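Urkemdale Household Hints
Keeping an Old Computer Going (and Other Small Acts of Stubbornness)
By Diane Chan

Every house has a computer that everybody complains about and no one is allowed to throw away. Ours lives under the stairs, holds the family photographs and the tax records, and makes a noise like a hairdryer being sat on. I have kept it alive for years with a soft brush and a bad attitude. What follows is what I've learned, mostly by doing the other thing first.

Where to put it

Off the carpet. A computer standing on carpet is a vacuum cleaner with a keyboard. A low shelf will do, or a pair of old cookery books you no longer believe in. Leave a hand's width behind it for the warm air to get out, and don't let anyone use the top for drying gloves.

Keep it away from the cat as well. You will fail, but you should at least be able to say you tried.

Before you open anything

Shut it down properly, switch off at the wall and pull out the plug. Hold the power button in for a few seconds afterwards to use up whatever is left inside. Then take a photo of the back with all the cables in. You will think you can remember which went where. I thought so too, and spent an evening in December listening to the carols come out of the wrong room.

Work on a table with nothing on it that crumbles. Take off the woolly jumper. Touch bare metal on the case before you touch anything else, and again whenever you've been wandering about looking for the screwdriver.

Screws

Use a muffin tin. One cup for the side panel, one for the fan, and so on round in the order you took them out. Put a scrap of paper in each cup saying what it is, in words you will understand later. "Little ones" is no help when they are all little ones.

If a screw won't shift, the screwdriver is probably the wrong size. Fetch the right one. Pressing harder with the wrong one is how I came to own a case with 2 screws that will be there when the sun goes out.

Dust

A clean, dry paintbrush, an inch wide and never used for paint, is the best tool in the house. Brush downwards and outwards. Hold fan blades still with a finger while you do it, as they don't care to be spun like a toy windmill. Canned air is good for the fins and corners, in short bursts with the can upright. Do it by the back door, unless you'd like to dust the kitchen next.

No hoover. No damp cloth. No furniture polish, whatever your mother-in-law did to the television.

The bit in the middle

Most people can stop at the dust and go and have lunch. If the machine still overheats, though, the paste between the processor and its cooler may have dried up, and it's worth knowing what you are letting yourself in for.

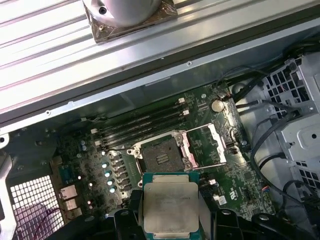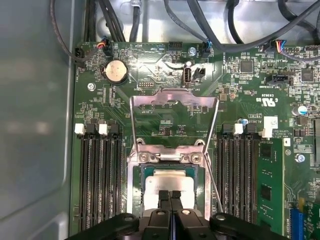 The socket with its metal plate raised: empty in the first picture, with a processor in it in the second.

Leave that empty socket alone. No brush, no air, no helpful fingertip. The contacts in there are fine and bend if you so much as sigh at them. If all you need is fresh paste, the processor can usually stay exactly where it is with the plate shut.

Wipe off the old paste with a lint-free cloth and a little isopropyl alcohol. Coffee filters are good too. Kitchen roll leaves fluff, and loo roll leaves more. A blob the size of a pea is plenty of new paste for an ordinary home computer. It isn't buttercream. Tighten the cooler's screws a little at a time, going corner to opposite corner, as you would with a car wheel.

If you do have to lift the processor, look for the small mark on one corner and match it to the mark on the socket. It should sit down under its own weight. If you find yourself pushing, stop and put the kettle on.

Cables and labels

Bread bag tags make perfect cable labels. Write on them with a laundry pen and clip one to each end. Cardboard tubes keep spare leads from breeding in the drawer. Any lead you can't put a name to after 9 years can go to the recycling, though you will need it the following morning.

Putting it back

Plug it in and switch it on before you refit the side panel, keeping your fingers out. You want to see the fans turning. If there's no picture, check that the monitor is switched on. I mention this for a friend.

If it beeps at you, count the beeps and look them up in the manual, which is in the drawer with the takeaway menus.

Next month: getting candle wax out of a tablecloth, and why I no longer own the iron.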